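Sorting parts with the arm cell, and who does what now

12/05/2018

I have put off writing up the Fragkou cell because most of what changed at our end was scheduling. Still, people at Ferska keep asking, so some notes. The job is sorting mixed returns: brake parts, small gears, plastic odds and ends.
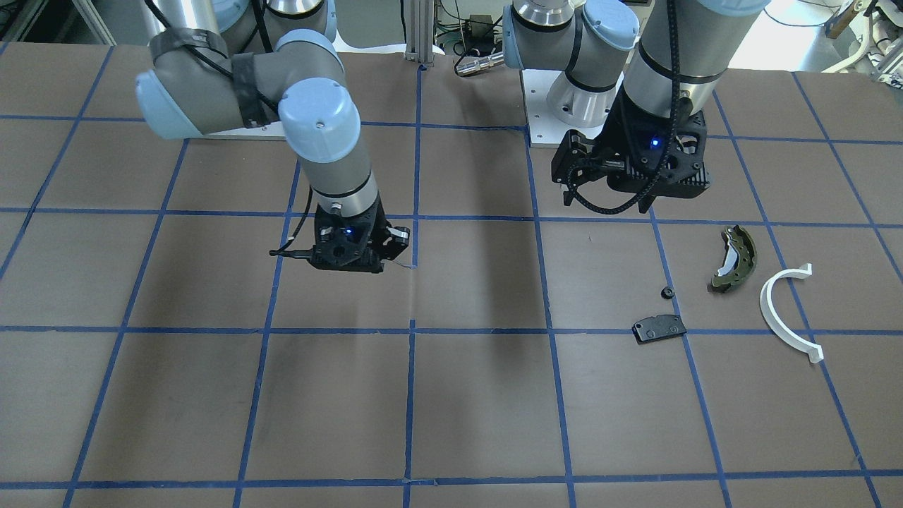 Both arms over the sorting table, grippers empty.

Before June this was a bench job at Flundville, done by hand in 8-hour shifts. Naledi Dlamini ran that bench. She now writes the pick rules and handles rejects, and her pay grade moved one step, after some argument.

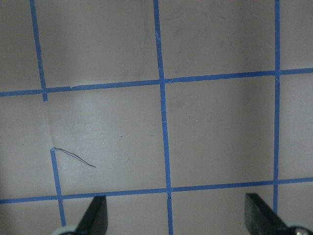

Upkeep is the part the Laltix quote left out. A cell needs small, dull attention, and it had no owner on our roster. The blue tape on the table gets nicked and wrinkled, worst near the crossings, and a stray hair or bit of wire can end up lying in a square. Tsung-han Yip has 49 minutes per shift booked for cleaning and retaping. He asked for an hour.

Naledi's rule sheet started at 500 lines and is down to 200. Backing plates still take up most of it, as they differ in small ways at the corners and notches. 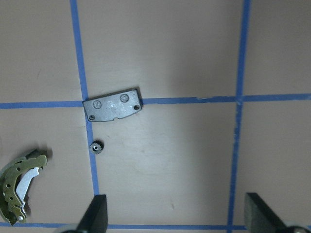 Brake pad backing plate, gear and drum brake shoe.

The bench crew rotates through rejects now. Two of them prefer it, one has asked to go back to receiving. Next change is the shift handover form, which still has a box for glove size.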